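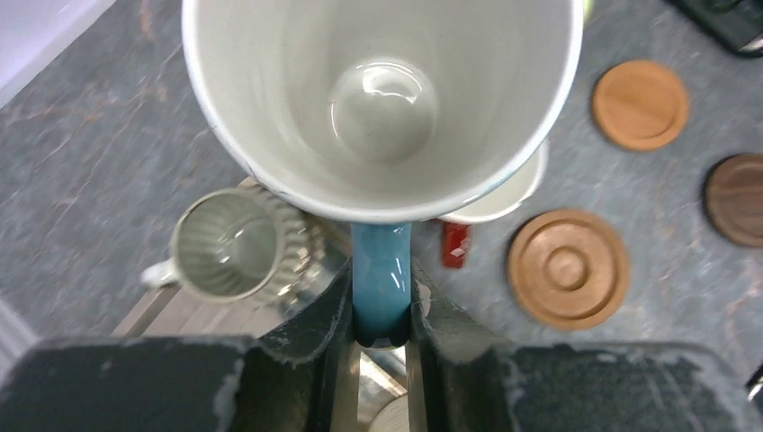
Turneveo는 공공기관과 지방자치단체의 모바일 앱을 대상으로 접근성 점검과 화면 낭독기 대응 개발을 수행하는 회사입니다. 점검 대상은 대체 텍스트, 초점 이동 순서, 글자 확대, 명도 대비, 터치 영역 크기입니다. 명도 대비는 기기 화면에서 측정한 값으로 판정하며, 디자인 시안의 색상 코드만으로는 판정하지 않습니다. 대체 텍스트는 물체의 구분에 필요한 정보만 적는 것을 원칙으로 합니다. 안쪽이 흰 머그잔에 청록색 손잡이가 달려 있다면 "청록색 손잡이가 달린 흰 머그잔"까지 쓰고, 표면의 광택이나 반사광은 생략합니다. 장식용 이미지는 낭독 대상에서 제외합니다.

조직
대표 Kuo-hua Liu를 포함해 15명이 근무합니다. 점검팀과 개발팀은 분리되어 있으며, 개발팀이 수정한 화면은 해당 수정에 참여하지 않은 점검원이 재검사합니다. 점검원 중 다섯 명은 화면 낭독기를 일상적으로 사용하는 시각장애인입니다.

제품
Monen: 앱 화면의 초점 순서를 기록하고 이전 버전과 비교하는 도구입니다. 안드로이드와 iOS를 지원합니다.
Stasham: 점검 결과를 항목별로 관리하는 웹 서비스입니다. 결과는 CSV로 내보낼 수 있습니다. 현재 23개 기관이 사용 중입니다.
Jireš: 대체 텍스트 작성 지침과 예문 모음입니다. 개정판은 7월에 배포합니다.

점검 절차
1. 대상 앱과 버전 확정
2. 주요 화면 선정(기본 60개 화면)
3. 자동 검사 및 수동 검사
4. 결과서 제출, 수정 협의
5. 재검사

로그인이 필요한 화면은 시험용 계정을 제공받아 점검합니다. 시험용 계정은 재검사 완료 후 발주 기관에서 폐기합니다. 견적 요청 시 앱 이름, 지원 운영체제, 희망 일정을 기재해 주십시오.

최종 수정: 2024. 5. 18.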